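Packing and Receiving for a Small Racket Shop - speaker notes
Strebel Hall, Thursday, May 4, 2023. 30 minutes including questions.
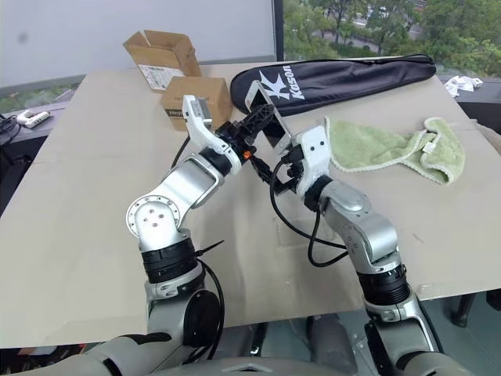 Slide 1. Racket bag and two boxes on the packing table.

Start on this slide while people sit down. Say who I am and that the shop is Turkon, mail order plus a small counter. Ask who in the room ships anything longer than a shoebox. Wait for hands.

The bag is the thing to point at first. Long, black, padded, Kason on the side. It lies diagonally on the board and it still takes up a good part of it. Small box and open box are the other two sizes of problem. Most of our day is those three shapes.

Table
Ours used to be against the back wall under a shelf. We moved it to the window two years ago. Daylight is better for reading labels and for checking grips and frames for scratches. Plain light-colored top. Dark bags and brown boxes both show up on it, and so do dropped screws and bits of tape.
Keep the long direction of the table clear. If a bag has to hang over the side, someone walks into it.

Receiving
Open one carton at a time. Flaps stay up until everything in it has been checked off, then they go down. Flaps up means not finished. New people learn this in a morning.
Label side toward the person with the scanner. Do not cut through the label when opening - we lost a claim with a carrier that way in October. Tell this story short.
Small closed boxes stay closed unless the outer carton is damaged. We used to open every one. It took 90 minutes on a full delivery and the customers did not like the cut tape.

Bags
Order of work:
Unzip all pockets, check for silica packs and loose tags.
Run each zipper both ways.
Look at the strap clips.
Wipe the printed side with a dry cloth.
Lay it flat with the logo up until it is boxed.

Do not fold a padded bag to make it fit. The crease stays. We tried a shorter carton from Tondmont, cheaper, and 21 bags came back. Went back to the long carton. (If someone asks about price, say I can send it to them after. Do not get into it here.)

Rackets go in a separate carton even when the customer orders a bag with them. People ask why not ship the rackets inside the bag. Answer: the bag gets squeezed at the ends, and the end is where the heads are.

Storage
Bags stand upright on the Cludenero rack, handles out. Small boxes go on the lower shelves by the door. Last year we sent out 4,000 parcels from one room, so anything that needs a ladder is in the wrong place.

Back to slide 1 for questions.
Likely ones: tape width, where we get the long cartons, returns. For returns, say same table, same checks, but a separate end of it.
Leave the sign-up sheet by the door. Hand back the clicker.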